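Filed under: Company News > Events
26 May 2020 | By Lenka Zeman
14 shares | 2 comments

Girkix Opens Its Simulated Sorting Cell to Visitors, Keeps Its Claims Small

Girkix held an online open day for its Stimar block-sorting project on Tuesday. The session ran 90 minutes and left plenty unsettled.

Guests watched a simulated arm work above a table of colored blocks. Girkix puts its success rate in simulation at 82 percent. Visitors from Erklow asked what that says about a real bench. Very little so far, the team replied.
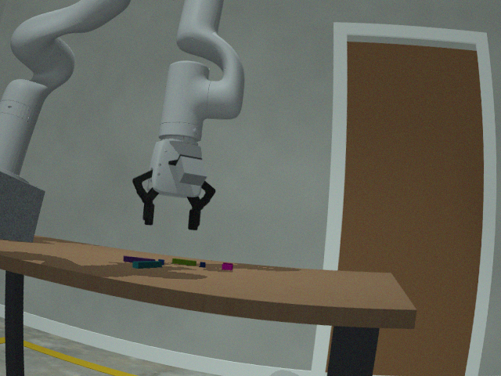

The Stimar arm in simulation, gripper open over six blocks.

"I have sat through too many demos where the hard part was left out," said Lenka Zeman, who runs the project. "A rendered table is a forgiving place. Don't buy anything on the strength of this."

Two hardware trials are planned with Kovalchuk. Girkix will not name a ship date until both are done.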